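# How a league table works (and why grown-ups shout at it)

If you live with someone who follows football, you've probably seen them staring at a list of team names and numbers as if it owed them money. The list is called a league table, sometimes a ladder. You can't climb it and you can't eat dinner off it, but people care about it a great deal.

Let's borrow a small league to see how it works. The Warrier League has eight teams. Each team plays every other team twice, once at home and once away, so every team plays 14 games. Playing at home means you know where the toilets are. Playing away means a bus.

## Points, please

A win is worth three points. A draw, when both teams finish with the same score, is worth one point each. A loss is worth nothing, however nicely you played.

Wins used to be worth only 2 points in most leagues. The trouble was that plenty of teams were quite happy with a draw, and spent whole afternoons passing the ball backwards. Making a win worth three gave them a reason to have a go.

Say Tirkow wins eight games, draws four and loses two. Eight wins make 24 points, four draws make four more, and the losses add a big round zero. Tirkow has 28 points, and its supporters have sore throats.

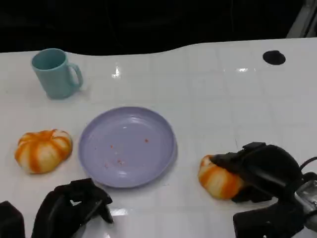
A reader in Stusham wrote in to ask what happens if two teams finish with exactly the same points, and whether they have to share the trophy and swap it over at half-term.

Sadly, no. The league looks at goal difference first. You take all the goals a team scored and subtract all the goals it let in. If Tirkow scored 30 and let in 18, its goal difference is 12. If Stusham scored 25 and let in 15, its goal difference is 10. Tirkow finishes higher, and Stusham starts remembering every shot that hit the post.

Goal difference can be less than zero, too. A team that scored 9 and let in 20 has a goal difference of minus 11. Its goalkeeper would rather talk about something else.

If goal difference is the same as well, the Warrier League checks who scored more goals. Other leagues look at the games those two teams played against each other. Every league writes its own rules, so it pays to read them before you start an argument.

## Top, bottom and the boring bit

The team at the top wins the league. The team at the bottom goes down to a lower league, and this is called relegation. Teams in the middle get neither a trophy nor a disaster, and they tell everyone they're building for next year.

Last season Grerkavmont needed one point from its final game to stay up. It drew nil-all in front of 596 people, in the rain, and hardly anyone had a shot. The crowd cheered as though it had won the World Cup - one point can be worth a lot, depending on where you're standing in the table.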